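**Review: the Sang gripper kit, after one term in the Falasari robotics club**

Our club bought the Sang gripper kit to replace the pair of homemade grippers we had been patching since last year. I run the arm team, which is 6 students plus Erasto Makori, who teaches electronics and lets us use the back lab. We put the kit on both arms and gave it the laundry task from the student competition: take clothes out of a front-loading washer and put them in a basket on the floor. It's a harder job than stacking blocks, and it shows up the weak points of a gripper fast.

The kit comes as two grippers, two mounting brackets, cables and a small bag of screws. The instructions are fine up to the wiring page, then they get thin. Kerubo Biwott and I built the first gripper in one afternoon and the second in less than half the time. The screw bag had 2 short, and the seller, Clandent, mailed replacements without an argument.
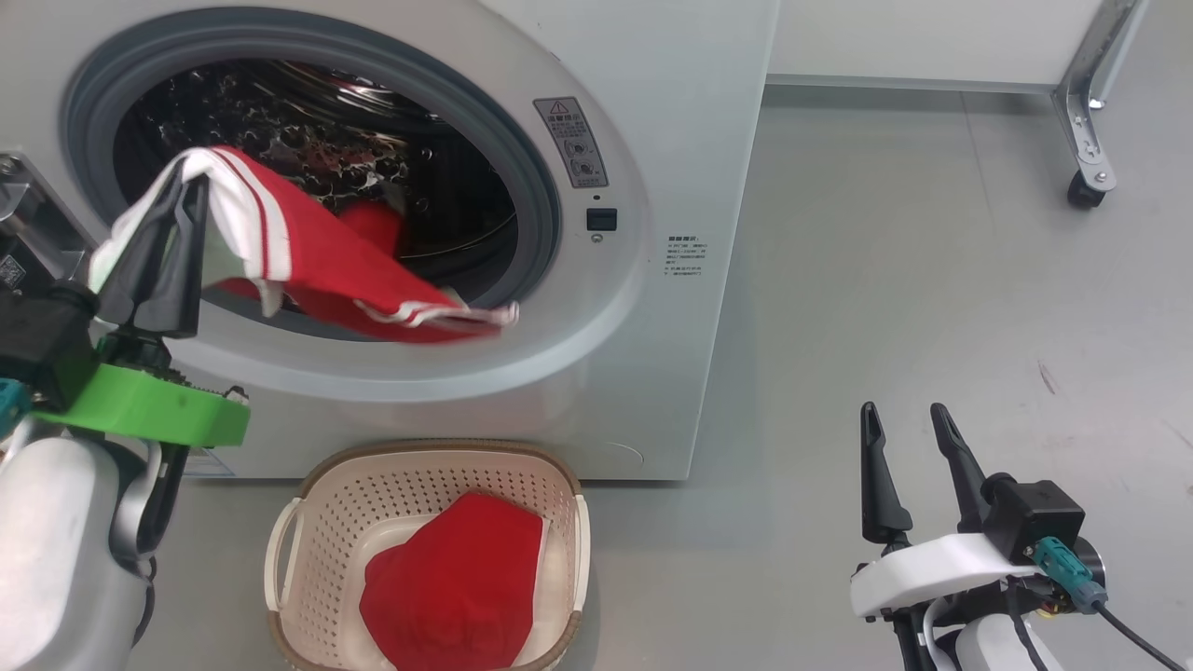 Grip is the best part of the kit. The fingers are narrow enough to get hold of a single edge of cloth, and once they have it they keep it. With our old grippers we lost shirts halfway out of the drum all the time. Thick items are fine too, as long as you grab a fold. If you go for the middle of a bunched-up pile you tend to get two things at once, and then one of them comes loose over the rim.

What I like less is the width when the fingers are fully open. Inside a drum there isn't much space to spread them, so Faith Gachanja wrote a half-open approach that only opens all the way in the last bit. It works well, but a setting like that should have come with the software. The stock program has open, close and a speed value. Everything else you write yourself.

The cables need some thought. Ours were long enough, but if you leave slack near the wrist it can catch when the arm turns. We tied them down after the second session and checked them before each run.
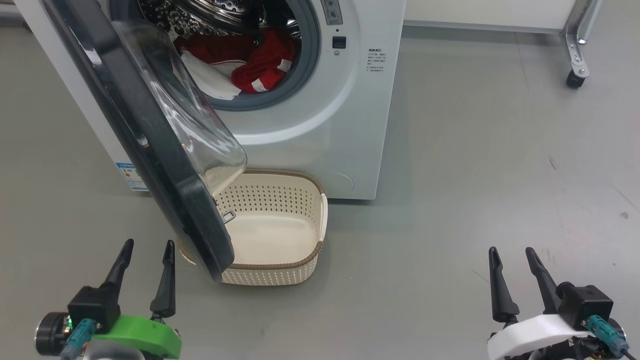
Can beginners use this kit?

With some help they can. Our two newest members had the fingers opening and closing from the laptop on their first day, and they learned to drive the arms by hand within 9 sessions. Writing their own routine was a different matter, and they sat with Kanini Mugo for most of that. A club with no one who has programmed before would have a slow start.

Calibration is the other thing to plan for. You have to redo it every time the power goes off, and it takes long enough to be annoying when the club only has the room for 15 more minutes. There is a way to save the values, but it's in a separate file you have to ask Clandent for. Ask for it when you order.

We also tried the Corkex finger pads on one arm. They are soft sleeves that slide over the tips. They helped a little on smooth fabric and did nothing for towels, and one of them kept creeping up the finger. We took them off and I wouldn't buy them again.

The wrist camera view turned out more useful than I expected for lining up with the door opening. From the head view alone it is hard to judge how far in a finger is. Kipchumba Urio drives with both views side by side and has the fewest bumps against the rim of anyone on the team.

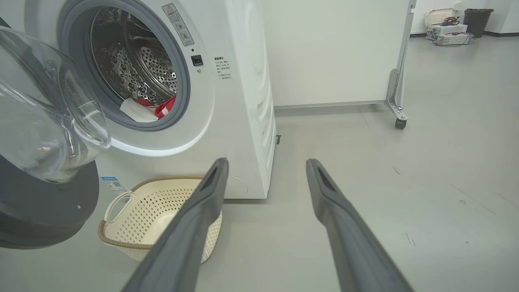
*Wrist view of the washer with the door open, a white cloth and a red garment still in the drum.*

For a school club that already has arms, I'd say buy it. The build is solid, the grip on cloth is a clear step up from anything we made ourselves, and the seller answers email. Take off a point for the thin wiring page and another for the calibration. If you only move rigid parts like blocks or cups, a cheaper gripper will do the same work.

We are keeping both sets on for the next competition. Erasto has asked for a spare pair of fingers in the August order, and I've added a second bag of screws to it.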